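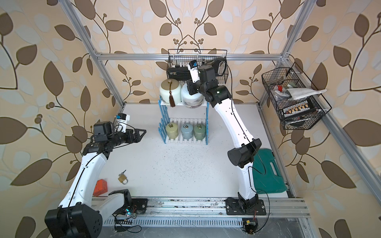

Search the workshop Enter keywords Go

Progress report to the Futum small builds fund
Project: two-arm shelf tidier, Wuslow shared workshop
Period: up to the end of November

Hi all, and thanks again for being patient with me over the last report, which came in late and mostly consisted of me complaining about cable ties. I have much better news this time!

The cell is built. It's an aluminum extrusion frame with both arms on one long rail along the front, and yes, I did paper the walls. The leaf pattern was the end of a roll from my hallway and I had a good time putting it up, although it took a whole evening and I'd hoped to spend that evening on wiring. None of the wallpaper went on your budget (I checked twice). The wire baskets on the walls are staying too, and they've already filled up with the usual junk.

What I promised you for this stage was a pair of arms that can take jars and canisters off a small two-tier shelf and put them back where they came from. We're partway there. I'm running the sessions by hand for now, moving the arms myself through a controller while the software records the joint positions, and then I try to get the planner (I'm calling it Trusus, after a typo I got fond of) to repeat the same moves on its own. I have 73 recorded runs in the log against the 100 I said I'd have, so I'm behind by a couple of good weekends.

The canisters have taught me the most. They're small and rounded, and the lids have ring handles, so my first idea was to pick them up by the ring. Bad idea! The ring swings, the gripper chases it, and you end up fishing. So I've moved to bringing the fingers in on both sides of the rounded top and leaving the ring alone.

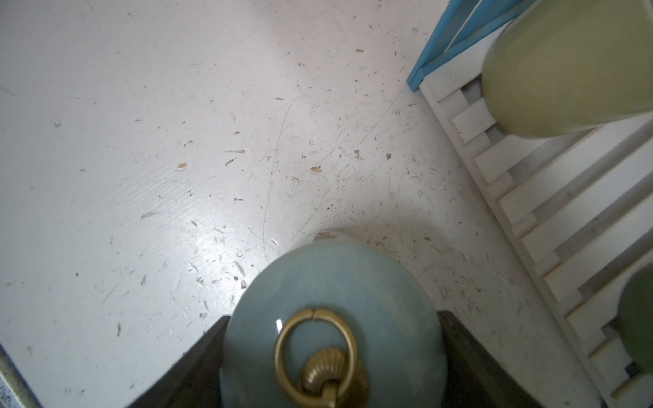
Most of my November went into that approach. The wrist cameras help a lot with lining up, but the tabletop is glossy and my light bounces straight off it, so the tracking gets confused by glare. I have a tin of matte white paint sitting under the bench and I keep putting off the job because it means clearing everything out. The dents and scratches could do with filling while I'm at it.

Money: I've spent $900 of the grant so far, nearly all of it on the rail, the mounting hardware and replacement cables. I ordered 6 pairs of finger pads from Montecinos in a softer grade, and I'd like your okay to move what's left of the lighting line over to pads if those work out. They wear faster than I planned for.

Still on my list: tidy the loose wiring by the left base, get a proper cover over the little circuit board at the front, and sweep. Crumbs of all sorts end up on that floor and I'd like it clean before I start painting. 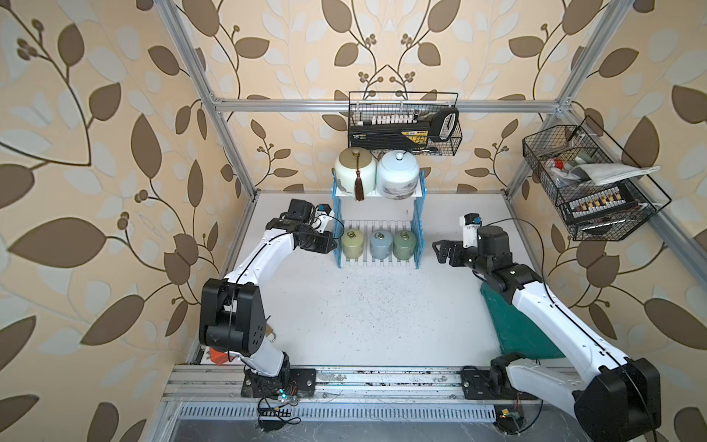
Both arms on the rail, with the jars and canisters on the shelf.

The two big jars on the top tier are next. They're wider than anything I've tried so far and the tassel on the left one worries me, so I'll do those runs slowly, with the speed limit turned right down and my hand on the stop button. If the jars go well I'll start on handing things from one arm to the other, which is the part I've been looking forward to since I wrote the application!

Could you let me know about the pads before I place the next order? You're welcome at the workshop any evening after 7, just ring the side bell because the front one is broken.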